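Zwischenbericht Mai: Arbeitsplatz »Würfel und Kreis«
Projekt Prosora, Teilpaket Tischaufbau
An die Projektbetreuung bei Sondex

Hallo zusammen,

ihr hattet euch beim letzten Mal gewünscht, dass ich weniger Tabellen schicke und mehr erzähle. Könnt ihr haben! Also der Reihe nach, was mit eurem Geld seit dem letzten Bericht auf unserem Tisch passiert ist.

Am meisten Zeit ging, man glaubt es kaum, für die Unterlage drauf. Im Antrag stand noch, dass wir direkt auf der Tischplatte arbeiten. Die hat aber so gespiegelt und war an den Kanten so verschrammt, dass ich nach 3 Wochen keine Lust mehr hatte. Jetzt liegt ein helles Tuch über dem Tisch und darauf flach ein Whiteboard mit schmalem Alurahmen. Das Tuch schluckt viel, das Board lässt sich abwischen, und wenn ich den Kreis mal woanders haben will, ist das eine Sache von Sekunden. (Die alte Platte haben wir behalten, die kostet euch also nichts extra.)
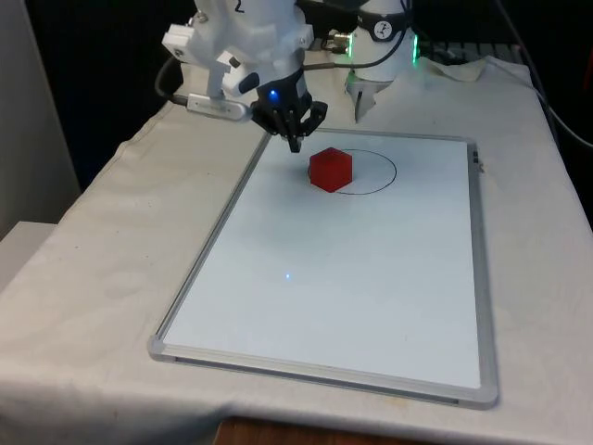

Bestellt haben wir das Board über Vevura, geliefert wurde es mit einer ordentlichen Verspätung, deshalb ist der erste Meilenstein auch in den Mai gerutscht. Dafür war der Preis gut, und vom Posten »Oberflächen und Kleinmaterial« ist noch etwas übrig. Davon würde ich gern ein zweites Tuch kaufen, damit wir beim Waschen keine Pause machen müssen. Wenn ihr damit einverstanden seid, reicht mir ein kurzes Ja per Mail.

Zur Aufgabe selbst. Die ist absichtlich simpel geblieben: ein kleiner roter Würfel, ein Kreis mit dünnem schwarzem Stift, und der Würfel soll in den Kreis. Start ist auf der linken Seite des Boards, der Kreis sitzt weiter rechts, dazwischen ist schön viel leere Fläche. Ich hatte am Anfang noch mit Linien und Hilfspunkten herumprobiert, das sah aus wie ein Schnittmuster und hat beim Auswerten nur verwirrt. Alles wieder weggewischt.
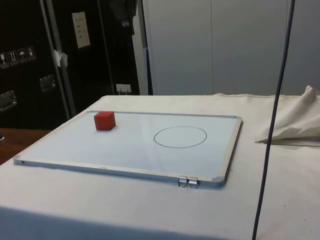
Den Kreis ziehe ich inzwischen freihand. Mit Schablone war er zwar hübscher, aber die ist mir jedes Mal verrutscht, und für unsere Zwecke zählt nur, ob der Würfel am Ende drin liegt oder eben nicht. Nachgezogen wird er, sobald die Linie blass aussieht, meistens morgens vor der ersten Runde. Und bitte, bitte immer mit dem dünnen Stift! Der dicke hat beim letzten Mal einen Schleier hinterlassen, an dem ich ewig geschrubbt habe.

Zwei silberne Foldback-Klammern sitzen jetzt fest vorn am Rahmen, nahe der rechten unteren Ecke. Die standen nicht im Plan, kommen aus der Büroschublade und dürfen bleiben. Ich lasse sie immer an derselben Stelle, dann sehe ich auf den Aufnahmen sofort, wie herum das Board liegt. 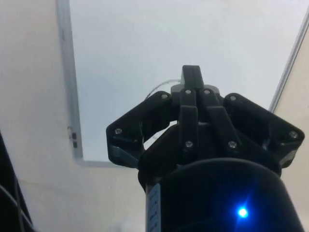
Was die Runden angeht: Geplant waren 14 im Berichtszeitraum, geschafft haben wir 23, da bin ich schon ein bisschen stolz. Eine Runde heißt bei uns Würfel hinlegen, umsetzen, Ergebnis eintragen, Board kurz abwischen. Ungefähr 4 davon muss ich allerdings noch einmal durchsehen, da waren meine Einträge in der Liste so schlampig, dass ich sie selbst nicht mehr lesen kann. Ab sofort tippe ich gleich mit. Die bereinigte Liste bekommt ihr mit dem nächsten Bericht, ebenso die Abrechnung von Mohamedi für die neue Beleuchtung, auf die ich noch warte.

Mit dem Licht bin ich übrigens noch nicht ganz glücklich. Die Boardfläche glänzt halt doch, und die Deckenlampen spiegeln sich weich darin. Stört nicht schlimm, aber eine mattere Folie würde ich im Sommer gern ausprobieren.
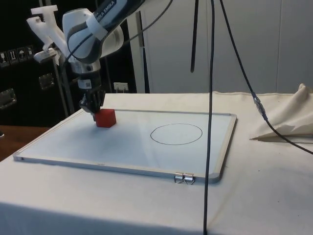
Greifen am roten Würfel, linke Boardseite; der Kreis rechts ist noch leer.

Als Nächstes kommt der Durchgang mit versetztem Kreis, einmal näher am Rand und einmal fast in der Mitte. Dafür brauche ich nichts Neues außer Stiften. Falls ihr vorbeischauen wollt: vormittags ab zehn ist gut, da ist alles aufgebaut und der Kaffee durchgelaufen.

Viele Grüße aus der Werkstatt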